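Notebook - October, Monday, bench 2

Rorngate handset, new Wunetti build

The build landed on the server just before lunch and I had it on the first handset by half past twelve. Very happy with it so far! The lock screen comes up right away, the keyboard no longer eats the first letter, and the quick settings panel finally scrolls the way your thumb expects it to. Urs had been promising the scrolling fix for weeks and he has delivered.

Flashing: went in with the standard cable and the Fledton loader. The first try stopped at 62 percent and sat there. Pulled the cable, held power and volume down, started over, and the second try went straight through. I've seen the stop at 62 on the older build too, so I don't think it's new. Leopold, if you still have your log from the tablet, please put it in the shared folder, I want to compare the last few lines.

Settings for today: brightness fixed at middle, wifi on, no SIM, location off, battery charged to 100 before unplugging. Set the logger to one reading every five minutes, so a full day should give 288 readings. Will leave it overnight and look tomorrow morning.

App launches: ran the launch script 100 times on the camera app and then on the mail app. Camera never failed. Mail hung twice, both times right after the account sync kicked in, and both times it came back by itself after a few seconds. That's so much better than the last build, where I had to kill it by hand every time (and swear a bit). I still want the two hangs written up. Gertraud says the sync code changed hands over the summer, so the report should go to Ursina and not to the old address.

Jugah widget: it draws! Clock, weather and next appointment all on one line, and it survives turning the phone sideways. The weather text runs into the clock if the city name is long - tried a few silly ones and anything over fourteen letters does it. Small fix, I'd guess, just shorten the name and put dots after it.
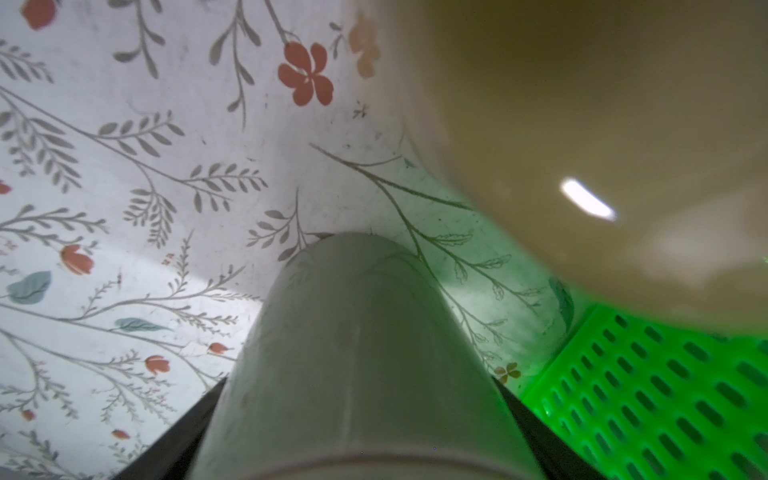
Font size is the other thing. At the largest setting the widget drops the appointment completely instead of moving it to a second line. Vinzenz uses the largest setting on his own phone, so he'll be the right one to try this out properly. I left the second handset on the charger with his name on it, same build, same settings, Jugah already added to the home screen.

To do:
- mail hangs, report to Ursina with both logs
- ask Urs if the loader can print something useful when it stops
- long city names, try again in German
- read the battery log before anyone unplugs the phone
- old build back on handset three, so we can run the two side by side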